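Workshop notebook, textiles bench
November, started writing up at 4.15 pm

Right, the dye bath. I've been putting this page off because the first half of the batch was such a muddle, but Marcela Oravec wants to repeat it next month and she can't do that from my biro scribbles on the back of an envelope.

The idea was to get a soft sage green on old cotton sheeting using the Grodow weld powder with a bit of iron at the end. We'd had a lovely colour from it in the small pot (the swatch is still pinned over the sink) and I got cocky and went straight to a full load. Total dry weight of cloth came to 785 g, which is more than that pan really likes. It did go under, but only just, and I was forever poking it down with the spoon.

What I did, in order:
Scoured with soda, simmered, left to cool in the pan.
Alum mordant overnight, lid on.
Weld bath held at 70 degrees. Crept higher once while I was on the phone to Hundstead about the missing invoice, so there's a wobble there.
Iron dip, 30 seconds, straight into the rinse.

The Hundstead thermometer reads low, by the way. Dušan Kolář checked it against his and we've put a blob of red tape on it. Please don't use it for wool!

The iron was the bit that scared me. Thirty seconds feels like nothing and then you blink and it's khaki. Two of the pieces have a darker streak along a fold where I didn't open them out fast enough, and I rather like it, but it wouldn't do for an order.

Bedroom colours, the greens and blues I keep coming back to:

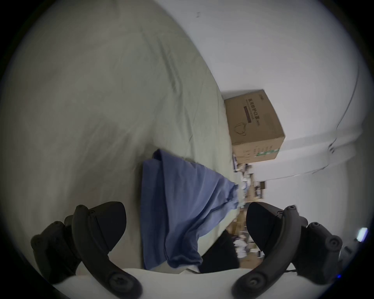
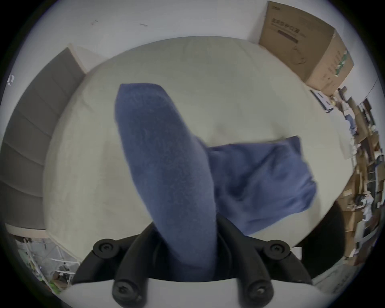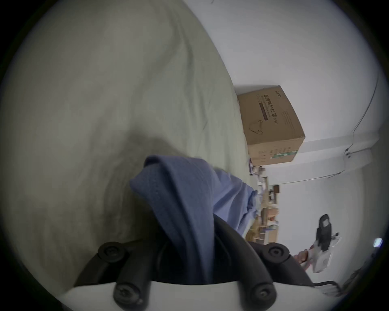

Light test

Strips went up in the south window at Estmont, half of each one covered with card. Reading them at 126 hours, the weld on its own had gone paler than I'd hoped and the iron one had hardly shifted. So the iron is earning its keep, fright or no fright. I'd like a longer run before I say anything to the shop.

Blues next. I've got Dušan's old notes from the Šťastný vat but his handwriting is shocking and I can't tell if he means a spoonful of lime or a spoonful per litre. Ask him before mixing anything.

Still to do: order more alum, find the lid for the small pot, label the pieces drying on the back rail (greens on the left, the failed onion skin on the right).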